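Part 2: Planning and budgeting for your serving station

Before you order anything, do please put the kettle on and read this part all the way through. Most of the calls that reach Maricel Manalo on the Parnska support desk in the first month concern something that could have been settled on paper, and it is far pleasanter to change your mind with a pencil than with a delivery van at the door.

We assume you have read Part 1 and have decided on a two-handed Parnska set for serving drinks. If you are still wondering whether one arm would do, go back to the table at the end of Part 1, as the prices below are for the pair.

2.1 What the quoted price covers

The Parnska starter price is 3,592 per quarter on the hire plan, and it covers both arms, both hands, the controller and the first set-up visit. It doesn't cover the table, the dispenser, the glassware or anything else the hands are going to touch. People are sometimes a little put out by this, and we do understand, but every serving counter is different and we would sooner you spent that money on things that suit your own room.

Allow for the following on top:

1. Spare fingertips. A pack is 139 and we suggest you have one in the cupboard from the first day. Fingertips are what meets the glass, and they are the first thing to show wear.

2. A table that stays put. You may well have one already. Look for a plain, smooth top with clear space to the side of the dispenser, so that a hand that isn't busy has somewhere to wait. If yours rocks even slightly, see to that before the set-up visit - a folded beer mat under one foot is not a lasting answer, however well it has served you up to now.

3. A dispenser with a tap handle the hand can reach, and a tray beneath it. A raised rim on the tray is well worth having, and so is a slotted grate for the glass to sit over. Measure from the front of the table to the front of the tray and write it on your planning sheet, along with the height of the tap.

4. Glasses, all of one pattern. Ribbed or fluted glasses are perfectly acceptable, but choose one sort and buy plenty of it. The grip is taught for one width at a time, and a cupboard of odd glasses means paying for a teaching session for each kind. With the right hand curled around the glass under the tap, there needs to be room for the thumb on the near side and the fingers behind.

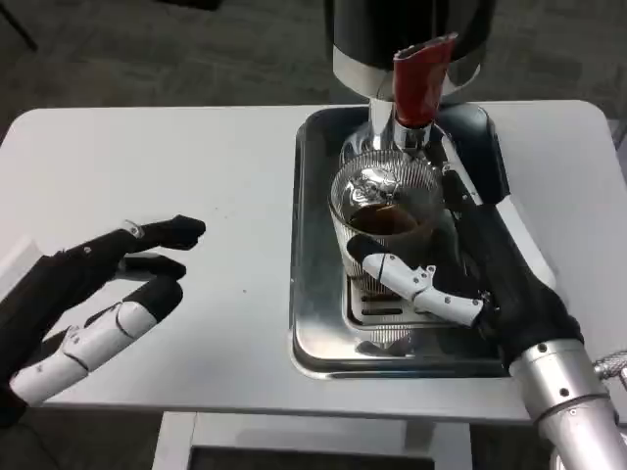 5. Cleaning things. A soft cloth for the tray, another for the hands, and a little something set aside each month for replacing both. Never use the same cloth for the two jobs.

Caution: do not budget for a dispenser with a sprung tap unless you have spoken to us first. Some need a much firmer pull than others, and the hand will stop itself if the load is too great.

2.2 Working out your space

6. Mark the table's outline on the floor with masking tape, in the spot where you mean to keep it.

7. Stand where the arms will be mounted and hold both your own arms out over the tape. It feels silly, and we still ask everybody to do it. You are looking for door handles, shelves, coat hooks and passing elbows.

8. Decide where the cables will run and mark that as well. No cable should cross a walkway. The Evangelista floor channel fits our cables and may be ordered with the hire, though any covered channel of the proper width will do.

9. Check the light. Polished trays and chrome fittings throw back a good deal of it, so if you have a choice, avoid placing the station directly under a spotlight.

Note: customers in the Plamport area can ask for a space check at home or at work before ordering. It is free if you go on to hire and otherwise comes to 81, payable on the day.

2.3 Hire or buy?

There is no single right answer, and we have changed our own minds over the years. As a rule, if you expect to serve every day and have someone on the premises who enjoys looking after machinery, buying makes good sense. If the station is for events or a trial season, hire it, and let us worry about the servicing.

Whichever you choose, do think about time as well as money. Handling a glass is a job for two hands more often than people expect, and so is steadying a dispenser.

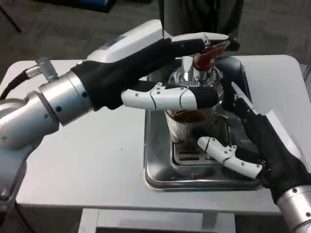
Each of these little jobs has to be taught separately and then checked, and the set-up visit includes 2 of them. Further jobs are booked through the Ponatness training scheme, either singly or in a block. A block works out cheaper, but it must be used before the end of December, so please don't buy more than you can fit in.

10. List every job you would like done, in order of how much you would miss it.

11. Cross out anything a person standing there would do anyway.

12. Send the remaining list to Maricel with your planning sheet. Orders for summer delivery should reach her by Mon 10 April.

Caution: please do not sign for a table or dispenser bought specially for the station until your planning sheet has come back approved. We can't refund goods bought elsewhere.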